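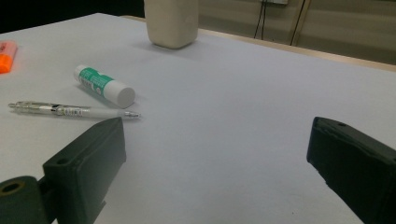
The Shokri student robotics club held its open day at the Goneten building on Sep 10, 2018. Admission was free and the room holds 54 people, so we waited in the hall for our turn.

The club's project this year is called Walier. Students pick up desk supplies with hand-held grippers, and the recordings are used to teach a robot arm the same moves. They started in July and want 2000 recordings by the end of the school year. They have 600 so far.
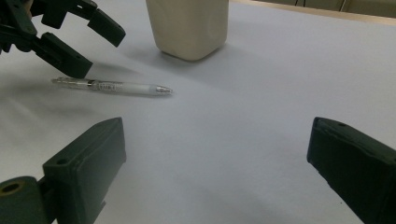

A pen is harder than I expected. It rolls if you come at it from the side, and the students told us to go in low and close slowly. Visitors could try it after a short safety talk.
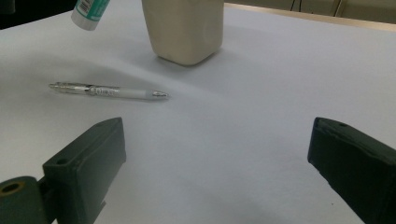

Pen, glue stick and container on the white work surface.

The club paid for its parts with a grant of 108 dollars and a bake sale. Next they plan to enter the Brosturik student contest, where teams have to clear a desk against the clock.
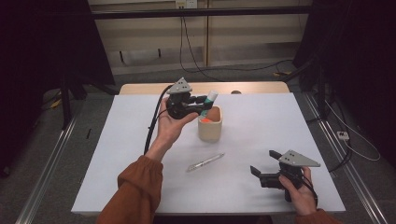
Posted by the Goneten Visits Desk

Each gripper goes in one hand, and using both together takes practice. The cup task is the one most beginners start with. Parking is behind the building, and the side door is the one to use.

We use cookies to improve your visit. Accept | Settings

Recent posts
Goneten Library Book Fair
A Morning at the Brosturik Bottling Plant
Shokri Science Night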